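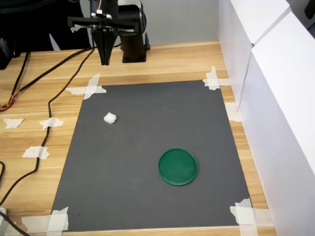
Skivach asked before the first item whether the July results could be compared with the new ones at all, given that the reset procedure changed between the two rounds. Trurnier thought they could, as long as the start positions were reported separately. It was agreed to take this under item 2.

Minutes, manipulation methods meeting
Friday, November 26, 2021
Notes by Sumampouw
2 min read

1. Last minutes
Accepted. The wording on grasp failures was changed from "dropped" to "not held at end of episode."

2. Start positions
The data set now stands at 1,850 episodes. In the July round the operator put the objects back by hand wherever seemed convenient, and the starts bunched up near the middle of the mat. In the new round each start is drawn at random before the episode and the operator follows the draw. Training on 500 episodes with drawn starts gave a policy that did better near the mat edges than one trained on the same number from July. Near the middle there was no clear difference.

Morkeck was not convinced that the draw alone explains this – lighting changed as well. Trurnier will retrain with the lighting held fixed and report both rounds in one table.

3. Small soft object and flat lid
The two objects fail in different ways. With the white cube the fingers sometimes close too early. With the green lid the approach is usually fine, but the fingers slide over the rim. Skivach wants these logged as separate failure types. Agreed. Old episodes will be relabeled only if they are used in the paper.

4. Mat position
If the mat shifts, the drawn positions no longer match the table. Corners to be checked against the tape at the start of every session and the check entered in the log.

5. Held-out test
Seven start positions are kept out of training. Morkeck asked for more. Left open.

6. Any other business
Cable route along the left side stays as it is until the round is finished.

Comments (3)

Morkeck: Item 5, I asked for more positions and also for two seeds per policy. Please add.

Sumampouw: Added to the next agenda.

Trurnier: Retraining is queued. The table will have the middle and the edges in separate columns.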